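Diary, Sunday, December 17, 2023

Went out to Rurnwood again to look at what Irfan Jugah swears is the old Mangundap altered. I have now heard this about three different cars. The first had the wrong wheelbase, the second had been a street car its whole life until somebody cut it up, and the third was a pile of tubing under a tarp that the seller wanted real money for. So I drove out with low hopes and a full tank.
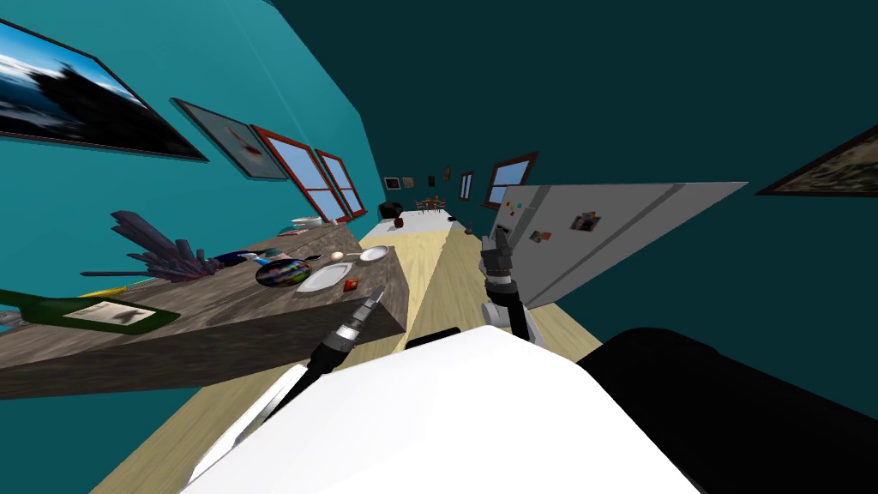
Page last changed: Sunday evening, after supper

Irfan's story goes like this. The car ran match races at Sevesau for two seasons, got sold without the motor, and ended up in a barn belonging to a man who died in June. The family wanted it gone. Irfan paid cash, no paperwork, and was told "it was somebody famous's car." They always are. I have never yet met a family who said their uncle's race car belonged to a guy who lost first round every weekend, though there were a lot more of those.

What I will give him: the rear crossmember is right. Mangundap notched his in a way I haven't seen on other cars, and this one has the notch. It's old work too, with rust down inside the weld. But anybody could have copied it, and people did copy him, down to the paint. The front half I don't believe at all. The tubing is newer, the welds are a different hand, and the steering box sits on the wrong side of the rail from where it is in the one good picture I own. 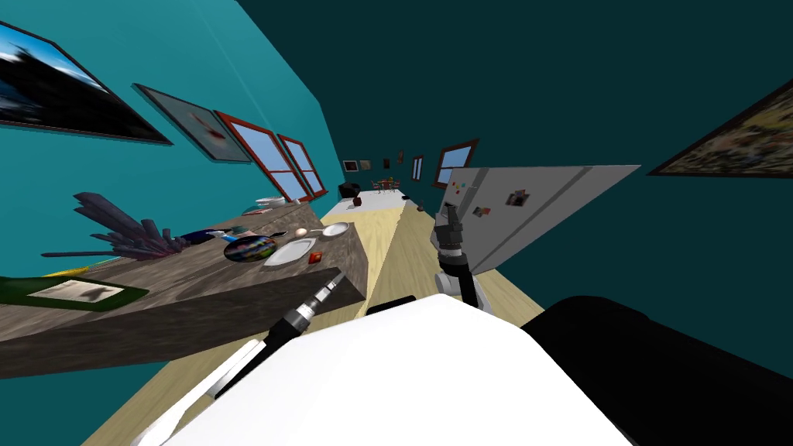

Kitchen, window side.

Irfan says the front was redone after a crash. Which crash? He doesn't know. When? "Early on." I wrote that down and underlined it, and he saw me do it.

Then there is the number. He found a 5 under the paint on the left door and was very pleased about it. The Mangundap car did carry a 5 for part of one season. So did plenty of others, and it could just as well be the last piece of a longer number. I told him to go slow with the sanding and see if anything turns up beside it. He was at it with 80 grit! I made him put it down and find the 400.

Called Aiman Entili when I got home, as he crewed at Sevesau back then and still has most of his memory. 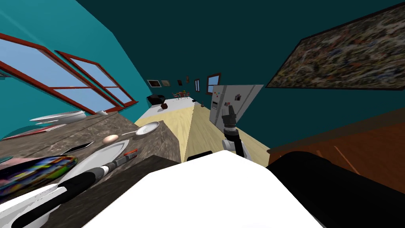 He remembers the car being blue. I asked about the crash and he said sure, it hit the guardrail past the lights. I asked if he saw it and he said no, he was told about it the next week. Told by who? Mangundap. Well, Mangundap also told people the car went faster than it ever did on a time slip, so I don't put much weight on that. Aiman thinks there was a write-up in the Mellell, the little newsletter the track crowd used to pass around. He had a stack of them once. His basement flooded. Everybody's basement flooded, if you ask enough people about old race cars.

He did say one useful thing without my asking. The seat was mounted off center, toward the right, to clear the shifter linkage. I never told him what I'd seen out there. I went back to my notes and I had not measured the seat mounts. I looked right at them and wrote down nothing except "tabs, four, ugly."

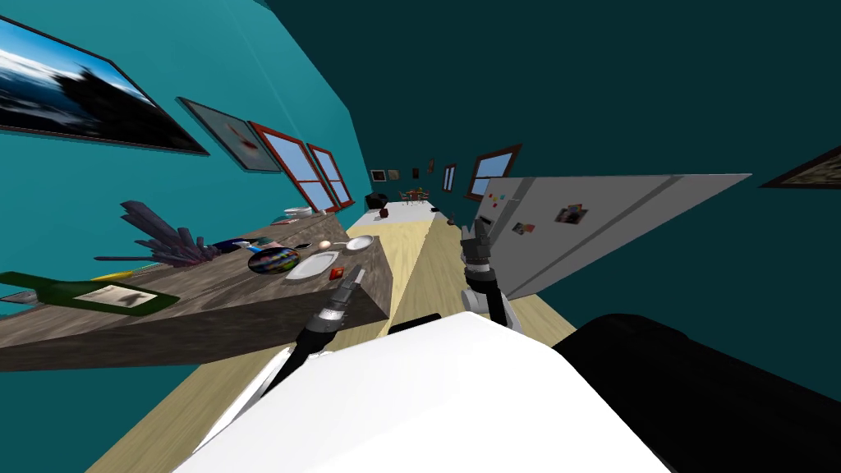

Same kitchen, looking down the floor toward the refrigerator.

So I have to go back, and it's 100 miles each way. If the tabs sit to the right I will move from no to maybe on the back half, and no further. Irfan is already talking about the paint scheme and wants to know if I'd write a letter for the car. I said I would write a letter saying it has a rear crossmember.

Bring next time: tape measure, the good picture, a better flashlight, a magnet for the door skins. Ask who he bought it from by name, and if there's a widow, whether there are photo albums. Ask Aiman what shade of blue.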